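Grasp Selection and Retreat Planning in Confined Basins
Final project report, Robot Software Lab
Author: Fergal Ó Conaill

1. Background

Most of the pick-and-place exercises in this course use a flat table. The arm comes down from above, closes the fingers and goes back up the same way. For my project I wanted a workspace where that routine breaks down. A sink was a good choice. It has sloped sides, a rim the wrist can hit, and a faucet standing over the place where the gripper has to go.

The project covers the software between the camera and the joint controller: segmentation of the objects, choice of which one to take first, grasp candidates, and the motion in and out of the basin. I did not write the low-level controller. That part comes from Jerkari, the arm library we were given at the start of the course, and I treated it as a fixed component that accepts joint trajectories and reports the tracking error.

2. Software setup

All work was done in simulation. The environments are loaded by Datitz, our scene tool, which places a room, a fixture and a set of objects and then lets them settle under gravity before the planner starts. Each run is described by one text file, so a failed run can be repeated with the same object poses. I used this feature more than any other.

Planning is done in Onimar. It is a sampling planner with a trajectory smoother behind it. I kept the sampler as it was and replaced the smoother's clearance check, for reasons given in section 4.

The perception node gets a rendered depth image and a color image from a virtual camera. It outputs a point cloud per object and a confidence for each one. I trained no new network. The segmentation model was supplied, and I tuned only the thresholds and the step that merges neighboring pieces.

3. Task and scenes

The planner gets a basin with a small pile in it and has to clear the objects one at a time. An attempt counts as a success if the chosen object ends up in the drop zone and the arm has touched nothing else harder than the contact limit. I generated 100 scenes by varying the room, the fixture and the objects. Of these, 40 were held back for the final test and not looked at during tuning.

The piles mix rigid and soft things on purpose. A rigid object gives clean depth edges. Cloth does not, and the segmentation tends to break it into several pieces or join it to whatever it touches.
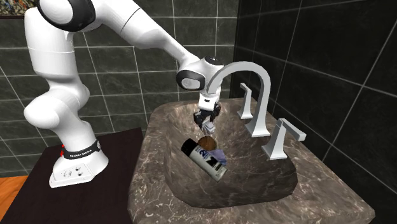

Figure 1. Gripper above the basin in one of the marble sink scenes. The pile is a spray can, a lavender cloth and a small round brown object.

In scenes like the one in Figure 1 the order matters. The round object is directly under the fingers and partly over the cloth, so a planner that goes for the cloth first will disturb it. The spray can is long and lies at an angle, which limits the finger directions that work. The faucet spout is right next to the gripper, and this leaves little room to turn the wrist once the arm is inside.

4. Method

4.1 Choosing the object

I build a small graph in which an edge from A to B means that A rests on B. The edges come from comparing the height of the two point clouds where they overlap in the top view. Objects with nothing on top of them are candidates. If there is more than one, the planner takes the one with the best grasp score.

The graph is wrong when cloth is split into pieces, because the pieces then appear to rest on each other in a loop. My fix is simple: any loop is collapsed into a single node. This sometimes merges the cloth with a rigid neighbor, but it removed the case where the planner found no candidate and stopped.

4.2 Grasp candidates

Candidates are sampled from the point cloud of the chosen object. The gripper has two fingers, so each candidate is a pair of contact points and an approach direction. On the table exercises I only allowed a vertical approach. In the basin I allow tilt away from vertical, as a low object near the wall often cannot be reached otherwise. A full batch for one scene held 1186 candidates before filtering, and most were thrown out by the collision check against the basin wall.

4.3 Motion in and out

The first version planned the approach with collision checking and then retreated straight up. It failed often next to the faucet. The gripper alone would clear the spout, but the gripper with a long object in it would not. The model used for checking did not include the held object.

I now attach the object's bounding box to the gripper after the fingers close and plan the retreat as a separate query. The smoother was also a problem. It cut corners near the rim, since its clearance check looked at waypoints only. I replaced it with a check along the whole segment — slower, but the rim contacts went away in the tuning scenes.

5. Observations

The retreat change made the biggest difference. Before it, I spent a lot of time adjusting grasp scores when the grasp was fine and the exit was the problem. Logging approach and retreat failures under separate codes should have been done at the start.

Round objects are still weak. If the contact pair is a little off center, the object rolls down the slope when the first finger touches it. I tried closing more slowly in the Jerkari settings, which helped in some scenes and did nothing in others. Centering the pair on a fitted sphere would probably be better. I did not get to it.

Cloth is usually picked up, but the bounding box used for the retreat is a poor match once it hangs down from the fingers. The planner does not know about the hanging part, and it can drag across the rim or catch another object.

6. Open items

The Dolan logger drops messages when the planner and the perception node run on the same machine, so timing values are left out of this report. Scene files and the modified smoother are in the course repository under the project folder. The sphere fitting code is there too, unfinished and switched off by default.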